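Duplex on a Budget: What a Small Office Gives Up for Automatic Two-Sided Scanning

Share 82 | Comments 5 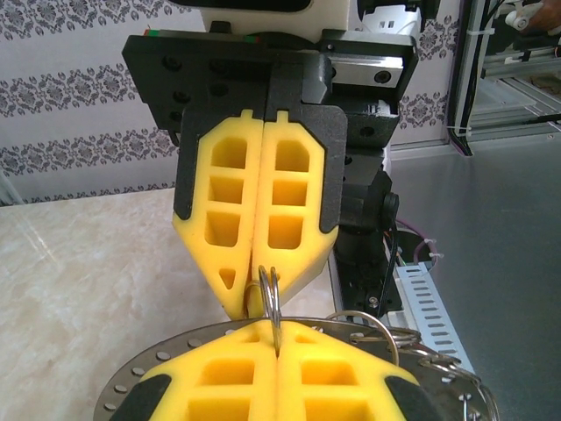

Two yellow foam fingers pressed together beneath a black mounting plate.

Document scanners for small offices fall into two groups. The cheaper ones have a single image sensor and turn the sheet over mechanically. The others have two sensors and read both sides in one pass. The price gap has narrowed, but the differences in daily use have not.

The Aliyu desktop unit belongs to the first group. It was installed in February at a property office in Saltenville, where the work is mostly leases, receipts and inspection forms. Over the test period it fed 1,607 sheets. Single-sided pages went through without trouble. Two-sided pages took more than twice as long, as each sheet has to be drawn in, reversed and drawn in again.

The Stuvton model reads both sides at once. Its paper path is straight, so stiff stock and plastic cards can be fed from the same tray. Thin receipts are another matter. They tend to skew at the entry rollers, and the side guides do not close far enough to hold them. A carrier sheet solves this but has to be loaded by hand.

Both units were set to 300 dpi, grayscale, with blank page removal on. At that setting small print stays readable and text recognition works well on clean originals. Blank page removal needs care. On the Aliyu the default threshold dropped pages that carried only a signature - lowering it by one step brought them back.

The drivers differ more than the hardware. Stuvton supplies a standard scanning interface that most document programs will find without help. Aliyu relies on its own utility, and profiles made there do not appear in other software. An office in Amham that runs an older filing program had to scan to a shared folder and import from there.

Roller wear is the main running cost. Both makers sell the feed roller and the separation pad as a kit, and both can be changed without tools. Reset the counter in the driver after fitting - the warning will otherwise return at the next start.

Get our hardware newsletter once a month. By continuing to use this site you accept our use of cookies.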